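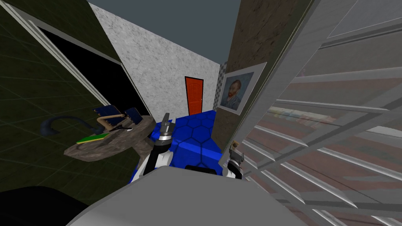

So I finally quit the gym. I'd been a member at Fludero since forever, paying every month, going maybe twice if the weather was bad, and feeling guilty the rest of the time. Last June I stopped paying and started walking to work instead, and I've been meaning to write about it ever since.

My office is down by the river in Caldeira and I live up the hill, so it's more than 5 miles there and back. Going in is easy, it's all downhill and I'm usually half asleep anyway. Coming home is another story! There's a stretch past the old Brudano bakery (closed now, the sign is still up) where the sidewalk gets so steep that the city put in a handrail. For the first couple of weeks I hung onto that thing like I was climbing out of a swimming pool.

Shoes were my first mistake. I had a pair of flat canvas sneakers that I loved and I figured walking is walking, right? Two weeks later my heels were killing me. I went to the running store and the guy had me try on seven pairs, and of course the ones that felt best were the ugliest, this sort of mustard and gray combination. I bought them. I keep my nice shoes in my desk drawer now, next to the granola bars.

The second mistake was the bag. Don't carry a shoulder bag for that kind of distance. I had a knot in my neck the size of a walnut until I dug out my old college backpack, which still had a bus pass in it and a very old cough drop.

What I didn't expect was how much I'd like the mornings. I leave at seven, before the traffic gets going, and there's a whole crowd of regulars out there. A woman with two greyhounds in matching coats. A man who sweeps his front steps in a bathrobe, rain or shine. We all nod at each other. I've never said more than "morning" to any of them and I'd still be worried if one of them didn't show up for a week.

I used to listen to podcasts the whole way but I've mostly dropped that. I do a lot of thinking on the hill – grocery lists, arguments I should have won, what to get my sister for her birthday. Some days I get to my door and couldn't tell you a single thing I thought about, and those are pretty good days too.

Winter was rough, I won't lie. I took the bus for most of January and I don't feel bad about it. Ice on that hill is no joke, handrail or not.
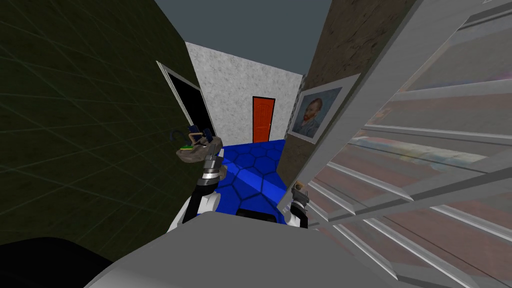 Callelen left a comment on my last post saying that walking doesn't really count as exercise unless you get your heart rate up, and that I should have kept the gym for the weights. Fair enough about the weights, I guess. My arms are exactly as useless as they were before. But come try the Brudano hill at the end of a workday with a laptop on your back and then tell me about your heart rate!

Anyway, I've put the gym money in a jar (okay, a savings account) and it's up to $300 so far. I'm thinking rain jacket. My current one leaks at the shoulders, and they're saying rain through Friday.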